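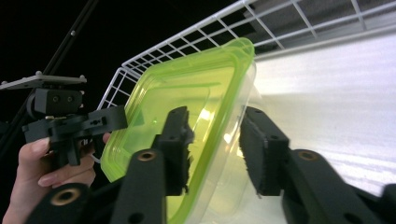
Two hand-held grippers, one food container with a green lid. Kitchen tasks, Tuesday group.

About the Norkirlow Robotics Club

Home About Projects Join Contact

The Norkirlow Robotics Club is open to students in grades 8 and up. We meet in Room 278 after school. Huiling Zheng started the club and still runs it, with Rozália Kolář teaching the mechanical side.

Our main project is called Cosgate. Students pick up everyday objects with hand-held grippers, and the recordings are used to train a robot arm to do the same jobs. Food containers, cups and wire racks are this semester's subject. Clear plastic is hard for the software to see, so we spend a lot of time on it.

Members also print and assemble gripper parts. Fingers wear out and pads come loose – expect to spend your first few meetings with a screwdriver.

Each February we enter the Dindesau Challenge, where teams have 2 minutes to put away a set of dishes. The top score is 100. Teams are picked in the fall, and you don't have to compete to be a member.

What it costs
Nothing. Parts and filament are paid for by the school and the Sýkora Fund.

Joining
No experience needed. Pick up a form in the main office or stop by during a meeting. Students under 18 need a parent's signature.

Page updated 11 March 2025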